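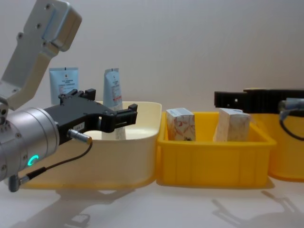

Cream bin, light blue tube, cap down.

Re: Tubes in a big open bin – how do you keep them standing?

shelfpaper
Posts: 1038

I'm redoing how we keep tubes in the hall closet. Until now they were lying flat in a drawer, all different sizes, and the half-used ones kept getting buried under the new ones. I want to move everything to open bins on the shelf and store the tubes cap down, crimp up, same as the one in the photo. The plastic is smooth and wipes clean and the rim is thick enough to grab, so I have no complaints about the bin itself.

My question is what to do about the extra room. One tube in a bin that size has nothing to lean on if you bump the shelf. Do you fill the bin, divide it, or get something smaller? I have three shelves to work with and would like them to match.

Hand cream, sunscreen, toothpaste, ointments, that type of thing. No glass.

pantrydoor

Smaller bin. I went through this last year. A big open bin is fine for rolls of paper towels or cleaning bottles, but tubes need walls close by. I use loaf-shaped ones from the Truvonura line, the narrow kind, and the tubes stay up because they hold each other up. When I get down to two or three I lay a folded washcloth in the empty end.

They do sell them in off-white, so they might match what you have.

grout_line

Disagree on going smaller. Once you buy narrow bins you can only keep narrow things in them. Keep the big one and put cups inside. I cut down yogurt tubs to half height and set them in the corners. Each one takes a few tubes, and you can lift out a cup and take it to the sink. When a cup gets gunky you throw it out and cut another.

pantrydoor

Cups slide, though. Mine did. Pull the bin off the shelf and everything goes to the front.

grout_line

Put a piece of drawer liner under them. Mine came off a roll from Barrios and it's been down there for years.

mothball22

Why cap down at all? If the cap isn't closed tight you get a puddle in the bottom of the bin. I had a whole tube of sunscreen empty itself that way over a weekend in March. Lay them flat and label the crimped end with a marker. You can read every one from the front if the ends face out.

shelfpaper

Flat is what I'm trying to get away from. They stack up and the bottom one is always the one I want. As for leaks, the wide flip caps haven't been a problem here. The small screw caps I'd be more careful with, and those don't stand well anyway.

mothball22

OK, but put something in the bottom of the bin. A paper towel at least.

secondshelf

We keep ours cap down too, mainly so the last bit is ready to come out. I'd split them by cap. Wide flat caps go straight into the bin. Narrow caps go into a cup like grout_line said. Ointment tubes are too small for either and I keep those in a soap dish.

Also measure your shelf height before you commit. With tubes standing up you need enough clearance to lift the longest one over the rim. My top shelf was too low by a finger's width and I had to move the pegs, then move everything under it too.

shelfpaper

Good point on clearance. The pegs in this closet do move, I just haven't touched them since we moved in. Will measure tonight.

old_brindosby

There's a restaurant supply place here in Brindosby that sells cutlery dividers for bus tubs. Plain plastic grid, drops right in, and you can snap pieces off to fit. I paid for one divider and got two bins out of it. They're ugly but you don't see them when the bin is full.

If you write a date on the crimp when you open something, this setup pays off a lot more. I toss anything past 366 days, and with the ends sticking up I can go down the row and check them without pulling anything out.

mothball22

366?

old_brindosby

A year and a day. Easier than arguing with my wife over whether it's been a year.

pantrydoor

Sunscreen has its own date stamped on it, go by that. Some of the ointments do too.

grout_line

One more thing on color. A cream bin hides very little. Every smear shows. I count that as a plus for bathroom stuff, since you know when to wash it, but if it's going at eye level in a hall you might want something darker. Trumow makes a gray one with a similar rounded rim. Around $3 more than the plain ones where I shop.

shelfpaper

I like being able to see the dirt. And cream goes with the closet.

Measured. Bottom and middle shelves are fine, top one is too low, so that will be towels. Plan is the big bin on the middle shelf with liner and cups for the narrow caps, flip caps standing in the open part, and a folded washcloth to take up the slack. If the cups slide anyway I'll try the divider.

secondshelf

Put the washcloth on the side you don't reach from. Otherwise you end up moving it every time.

mothball22

Still think flat is better.

We use cookies to keep you logged in and to remember your forum settings. By continuing to browse you agree to our use of cookies. Accept Manage preferences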